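Broneria corner table, set-up guide
Section 4: Placing and leveling

Read all of 4 before you start. Table should be on its feet by now, legs tight (section 3). If it rocks, stop, go back to 3.

You want the table in the corner, grain running side to side, top clear enough to work on.

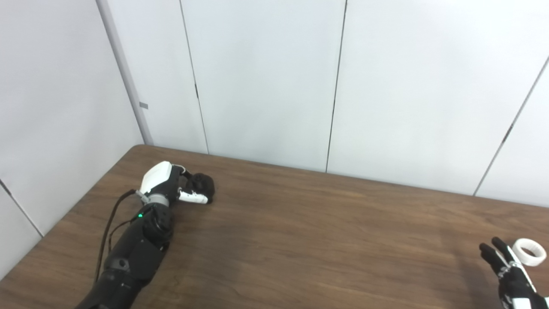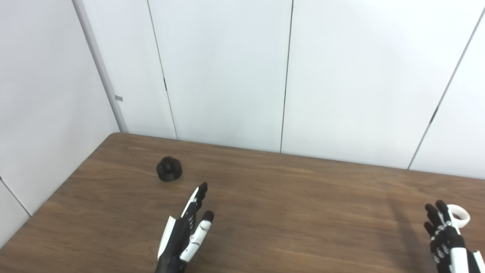
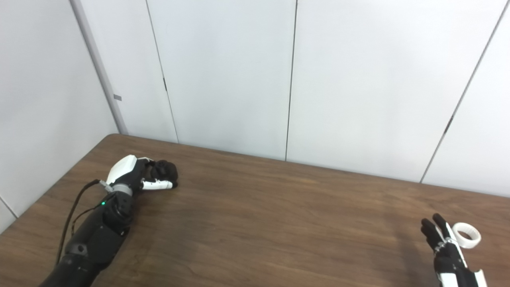
Brown wood top against the pale wall, all three.

4.1 Position

1. Sweep the floor where the feet go. Grit scratches, and it throws the level off.
2. Lift, don't drag. Two people.
3. Bring the long edge to the back wall first, then slide the short side in. Stop when it touches. Do not force the corner.
4. Check for outlets behind. Minimum cord length from the outlet to the front edge is 900 mm.

CAUTION: Keep fingers out from between top and wall.

4.2 Level

1. Level on the top, middle first, then each end.
2. Turn the foot nearest the low side. Quarter turns only.
3. Re-check the middle. It will have moved a litle.
4. Tighten lock nuts by hand. No wrench.

Note: on vinyl floors use the felt pads, bag 357. Not the rubber ones, they mark.

4.3 Finish care, first month

Dry cloth, with the grain. Damp is ok for spills, wipe dry right after. No polish until the month is up. Hot cups need a coaster, the finish is still curing.

Small things with hard bottoms: pick them up, don't slide them. Same for anything with a metal rim.

CAUTION: Do not stand on the top. Do not sit on teh front edge.

Missing feet or lock nuts: ask for part 579, parts desk, Horitdale. Have your order number ready.

Next: section 5, cable clips (optional).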